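Liste : meubles-et-menuiserie
Objet : Re: Coulisses à billes ou tiroir traditionnel sur petit caisson chêne ?
Date : lundi, 21 h 40

Bonsoir la liste,

Je reprends le message de la semaine dernière parce que je ne suis pas convaincu, et que les réponses déjà parues vont toutes dans le même sens.

> Bonjour à tous,
> J'ai un petit caisson en chêne à finir, un seul tiroir, et je comptais
> le faire glisser bois sur bois, comme mon père. Au magasin on me dit que
> plus personne ne fait ça, qu'il faut des coulisses à billes, que le bois
> se bloque dès qu'il pleut. Le vendeur m'a sorti des Kestance « garanties
> 40 kg » et m'a parlé de milliers de cycles. Le tiroir recevra des crayons
> et du courrier.
> Est-ce que je fais une bêtise en restant au bois ? Et si je cède, que
> faut-il prévoir comme jeu de chaque côté ?
> Merci d'avance.

Quarante kilos de crayons, donc. Je demande à voir.

Je ne suis pas l'ennemi de la quincaillerie. J'en pose depuis longtemps, j'en ai dans la cuisine et je ne reviendrais pas en arrière pour le tiroir à casseroles. Ce qui m'agace, c'est qu'on vende la même pièce pour tout, et que l'argument soit toujours un chiffre imprimé sur la boîte. Sur un caisson de petite taille, la coulisse impose sa largeur, mange de la place des deux côtés et laisse du métal noir à la vue de celui qui ouvre. On peut aimer. Moi, sur du chêne clair, j'ai du mal.

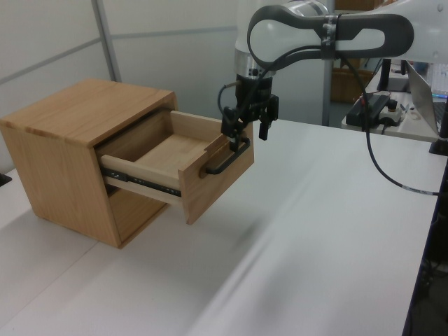

Quel jeu faut-il laisser de chaque côté pour des coulisses à billes ?
Celui qu'indique la fiche du fabricant, mesuré sur la paire que vous avez en main et non sur celle du catalogue, puis vérifié en haut, en bas, devant et au fond du caisson.

Ce dernier point n'est jamais dans les notices. Un caisson qui s'ouvre d'un millimètre vers le fond, avec un tiroir bois, cela passe inaperçu. Avec des billes, le tiroir force ou il bâille, et on accuse la coulisse. J'ai vu sur cette liste des gens renvoyer deux paires de Vorkance avant de poser une équerre dans leur meuble.

Quant à l'humidité : oui, le bois bouge. Il bouge surtout dans la hauteur des côtés s'ils sont en massif, et c'est là qu'il faut laisser du jeu. Un tiroir ajusté en juillet dans un garage moite aura de l'air en hiver, et l'inverse vous coincera. Cela se règle au rabot, en quelques passes, et avec un peu de paraffine sur les chants. Le vendeur n'en vend sans doute pas.

Passons aux fameux cycles. Prendesik annonce 1000 ouvertures sur son modèle de base et 2000 sur le suivant, qui coûte presque le double. Je suis allé lire la fiche de la référence 3121, celle que deux d'entre vous recommandent. On n'y trouve ni la charge pendant l'essai, ni la vitesse, ni si le tiroir était tiré droit ou de travers. Or chez soi, on tire de travers, d'une main, en pensant à autre chose.

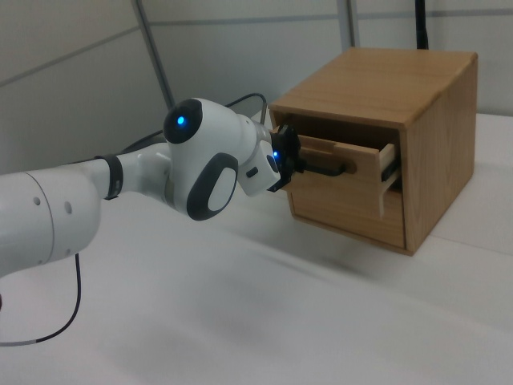

Et même bien faits, ces essais ne disent rien des vis. C'est pourtant par là que ça lâche : un côté de tiroir trop mince, une vis courte, un avant-trou oublié, et la coulisse prend du jeu alors que les billes sont comme neuves. Je préfère une coulisse médiocre bien vissée à l'inverse. Pour du chêne, avant-trou systématique, et on passe la vis une première fois à la main. Si elle grince, on ressort et on perce un peu plus gros.

Autre chose qui n'a pas été relevée : la poignée. Celui qui a écrit ne dit pas ce qu'il compte mettre. Une barre droite sur une façade étroite, c'est commode, encore faut-il que la façade soit assez épaisseur pour tenir les vis sans que tout travaille. Je monte les miennes vissées par l'arrière, à travers le devant du tiroir et la façade rapportée, quand il y en a une. Sur un glissement bois, je la centre avec soin, car un tiroir large et peu profond qu'on tire d'un côté se met en crabe.

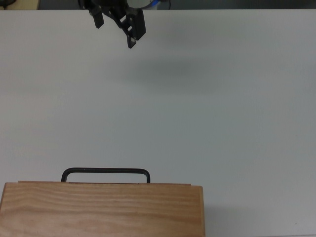

Tiroir ou boîte en bois clair, poignée en métal noir.

On m'opposera le vieux catalogue Hafþórsson, que plusieurs ici citent comme l'Évangile et qui déconseille le bois sur bois « pour tout usage quotidien ». C'est un catalogue de quincaillerie – on imagine mal qu'il conseille de ne rien acheter.

Ma réponse à la question posée : non, ce n'est pas une bêtise. Pour du courrier, coulisseaux en bois dur, paraffine, une butée au fond et une autre pour ne pas tout prendre sur les pieds. Si vous tenez à la sortie totale, prenez des billes, mais construisez le tiroir après avoir acheté la paire.

Je veux bien changer d'avis si quelqu'un a gardé dix ans des coulisses d'entrée de gamme sur un meuble ouvert tous les jours. Avec la marque et la longueur des vis, s'il vous plaît.

Bonne soirée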